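Getting the Guest Bed Right
Notes from Pesteswood, the home and hearth letters
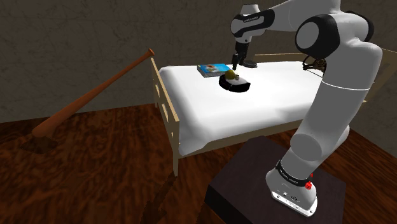
No. 28

My aunt kept a guest room that I still think about when I can't fall asleep. It was at the top of the stairs, over the kitchen, and it smelled of ironing and a little bit of onions, and the bed was so high that as a kid I had to take a running start at it. There was a wool blanket folded in thirds at the foot, a glass turned upside down over the neck of a water jug, and a lamp you could reach without sitting up. I've slept in much fancier beds since then, and I couldn't tell you one thing about most of them.

So when we moved out here to Pesteswood and found ourselves with an extra bedroom for the first time in our lives, I had big ideas. I was going to have that room! And then for two years it was where we put the exercise bike, the boxes marked MISC, and the bag of clothes on its way to the thrift store (it had been on its way since before the move). When people came to stay we shoved everything against the wall and inflated a mattress, and by morning our poor guests would be lying on the floor with the edges of the thing folded up around them like a taco.

It was Joonas Mäkelä who finally got me moving, without meaning to. Joonas is my husband's old roommate, and he came through in March on his way to a wedding. He is the politest man alive. He came down to breakfast and told us he had slept wonderfully, and then he tried to turn his head to look for the milk and had to turn his entire upper body along with it. I was mortified. I went upstairs after he left and sat down on what was left of the air mattress and made a list on the back of his thank-you card, which he had propped on the exercise bike.

First thing on the list was a real bed. We looked at new ones, and I got as far as having one in an online cart with the shipping filled in, and then I saw the total and went and did some laundry instead. What we ended up with was a secondhand full from a couple two streets over who were turning their spare room into a nursery. They wanted 80 dollars for the frame and would have thrown in the mattress, but I said thank you, no. I'm relaxed about plenty of secondhand things. I have a whole shelf of other people's casserole dishes. But I wanted to start fresh on the mattress.

The mattress is a Kundix, the medium one, and it cost us 300 dollars on sale. I know there are people who will tell you that you can't get anything decent at that price, and maybe for a bed you sleep in every night they're right. For one that gets used a couple of weekends a month I think it's just fine. My one complaint is that it came rolled up in a box and smelled like a new shower curtain. We left it by the open window with the door closed for several days and the cat was personally offended that she couldn't get in there to lie on it.

I slept in the room myself before I let anyone else try it. If you take only one idea from this very long letter, I hope it's this one, so I'll say it plainly: spend a night in your own guest room. Take your phone charger and your book and your glass of water and go in there at your regular bedtime and see what happens.

In my case, plenty happened. The streetlight came in through the gap in the curtains and landed exactly on the pillow. The only outlet was behind the dresser, so I was on my hands and knees in my nightgown with the charger in my teeth. Once I was settled I had nowhere to put my glasses except the floor. Somewhere past midnight the furnace kicked on and the vent in that room began to tick – I had lived in this house for two years and never once heard that vent – and I lay there thinking of every guest who had ever told us they slept like a log.

The curtain was the easy fix. I moved the rod up and out so the panels overlap the wall on either side, and I sewed a lining onto the back out of an old flat sheet. It isn't pretty from the street, but the street has never complained. For the outlet I bought an extension cord with a flat plug and ran it along the baseboard. The vent turned out to have a loose screw, and I'm a bit embarrassed at how long I put up with it once I knew, considering it took my husband longer to find the screwdriver than to fix the thing.

Now, sheets. I have opinions on sheets and I'll try to keep them short, though my sister will laugh when she reads that. I like plain cotton, the crisp kind, washed enough that the crackle has gone out of it. I used to save the newest sheets for guests and keep the old soft ones for us, and I've completely turned around on that. A brand-new sheet is stiff and a little bit slippery and it smells like the package. Now our bed gets the new set for the first couple of months and then it graduates to the guest room. My best ones came from Hyvönen, the little linen shop next to the post office, where they'll let you unfold everything and put your face in it if you ask nicely. They also keep a basket of odd pillowcases by the register and I have never once walked past it with my hands in my pockets.

Two pillows per person, one firm and one squashy. Let them fight it out. I don't do decorative pillows anymore. I had a whole family of them at one time and all I ever saw guests do was carry them to the chair at night and carry them back in the morning, looking worried about the order.

About blankets: people run hot or cold and they will not tell you which. My mother-in-law would lie there and turn blue before she'd come and knock on our door for a quilt. So I make up the bed on the light side, with a sheet and one cotton blanket, and then leave something heavier at the foot, and another one on the shelf in the closet with the closet door left open a little so it can be seen. The heavy one is a Peteo wool throw that my husband's parents gave us for our wedding. It's a mustardy sort of green and I didn't love it at first, and now I would go back into a burning house for it.

The bedside table took me the longest. I wanted one just like my aunt's, with the little gallery rail around the top so nothing could roll off, and I went to more yard sales than I care to admit. In the end I took the stool out of the laundry room. It's 30 inches tall, which is a bit high for the purpose, but with a cloth over it you'd never know, and you can reach your water without having to hang off the side like a sailor. On it I keep a lamp, a box of tissues, a saucer for rings and earrings, and a card with the Wi-Fi password written in big letters. I used to read the password out loud to people over dinner, and they'd nod and then come and ask me again at bedtime.

Then books. I could do a whole letter on guest room books, and I might. Short stories are good, and so are old cookbooks, and a mystery that isn't too gory. I like to think of somebody getting halfway through one and having to take it home with them. We've lost four that way and gotten one back, with a very nice jar of plum jam.

I still haven't solved the hooks. I put two on the back of the door, and the first person who hung up a wet towel pulled one clean out, screw and all. The door is hollow, apparently. My husband says he has an idea involving a strip of wood. He has had this idea for quite a while now, and in the meantime there's a chair.

The exercise bike lives in the garage, if you were wondering. I visit it when I go out to get the potatoes.

Joonas came back through for a night last month, on his way home from seeing his parents, and I tried very hard not to hover. I turned down the corner of the blanket and put the glass over the neck of the jug, and I left the lamp on. In the morning he was late coming down. The coffee had gone cold and I'd started a second pot by the time I heard the stairs. He said he'd slept well, which is what he said the last time, of course, so I put the milk on the far end of the counter, behind him, and waited to see how he'd go after it.

He turned his head. Then he asked where we'd bought the pillows.

Next time I want to talk about towels, and whether a person really needs more than one size. Write and tell me what you keep in your own spare room, and if any of you have a trick for hanging hooks on a hollow door, please send it soon, before the strip of wood gets started.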